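Anik Color Light Bar, 18 in.

Price: $79
Sold singly. Mounting clips and power supply in the box.
Maker: Purnero
Sold and serviced by Brunton Lighting

The Anik is a slim LED bar for adding color to a wall, a shelf, a tabletop or a small stage. It puts out an even wash with no visible dots on the surface it lights, and it can be set to one steady color or left to fade slowly through several. Most of our customers use it in store windows, bars, music rooms and home theaters. It is also a handy light for school plays where a full stage rig would be too much.

Output and color

The bar gives 600 lumens on plain white at full power. Saturated colors always look dimmer than white, and deep blue looks the dimmest. Red, pink and amber hold up well in a room with the lamps off. For a room that gets daylight, plan on two bars or pick a paler color.

Color is set with the dial on the end cap. Turn it to move through the range, press it to lock the color, and press and hold to switch between steady and fade. The last setting is kept when the power is cut, so the bar can be run from a wall switch or a plug-in timer. Brightness is on a separate slide next to the dial. Do not use the bar with a wall dimmer. It will flicker, and over time the power supply will fail. Damage from wall dimmers is not covered.

Light surfaces take color best. White paint, white paper and unbleached cotton all show it strongly. Black or dark brown surfaces soak up most of it and will look close to their own color except where they are glossy. If you are lighting a display on a dark table, aim the bar at the objects and let the table go dark.

Body and lens

The body is extruded aluminum with a matte black finish. The lens is frosted Flastico, a flexible plastic that snaps out for cleaning. Wipe it with a damp cloth and a drop of dish soap. Glass cleaner clouds it. Replacement lenses are kept in stock and fit every Anik bar made so far.

The bar gets warm along the back in normal use. Leave a finger's width of air behind it and do not cover it with cloth or foam.

Mounting

Two spring clips and four screws come with each bar. Screw the clips to the surface, then press the bar in until both clips click. The bar turns in the clips, so you can aim it after it is up. For plaster or drywall use your own anchors. We do not supply them, as the right type depends on the wall.

A magnetic mount is sold separately for steel shelving. It holds the bar well on bare or painted steel but not on textured powder coat.

The cord is 6 feet long and comes out of one end only. Bars can be linked end to end with the short jumper cable (sold separately), up to four on one power supply. Linked bars follow the dial on the first bar. If you want different colors side by side, run each bar on its own supply.

Where not to use it

The Anik is for dry indoor rooms. It is not sealed, and a covered porch is still too damp for it. It is not a grow light and has no effect worth paying for on houseplants. We also don't recommend it as the only light in a kitchen or workshop, since colored light makes it hard to judge edges and to tell one wire from another.

What's in the box

Light bar
Power supply with cord
Two spring clips, four screws
Printed instruction sheet

Customer notes

"I bought three for the back wall of the shop and linked them. The color matches from one bar to the next, which was not the case with the strips I had before. The dial is a little stiff." — Giorgia Farina

"Good strong pink, decent green, the amber is more orange than I wanted. The clips are solid." — Katia Mazza

Reply from Brunton: bars shipped after 19 February 2022 have a slightly yellower amber. We can't swap older bars for this, but they can be linked with newer ones. Expect a small difference if you use amber on both.

Returns and warranty

Unused bars can be returned within a month in the original box. The bar and power supply are covered for two years against faults in normal indoor use. Keep your order number. For a claim, send us the number and a short note on what the bar is doing, and we will tell you whether to return the bar, the supply or both.
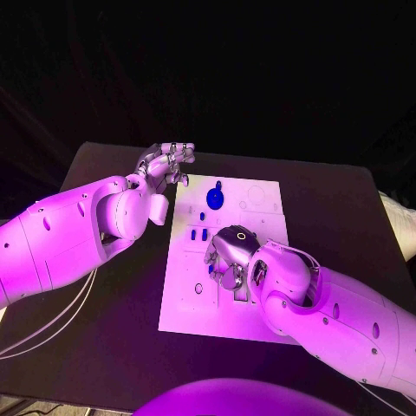 Strong pink-magenta light over a white board on a dark tabletop.

Contact us | © 2022 Brunton Lighting. All rights reserved. | Back to top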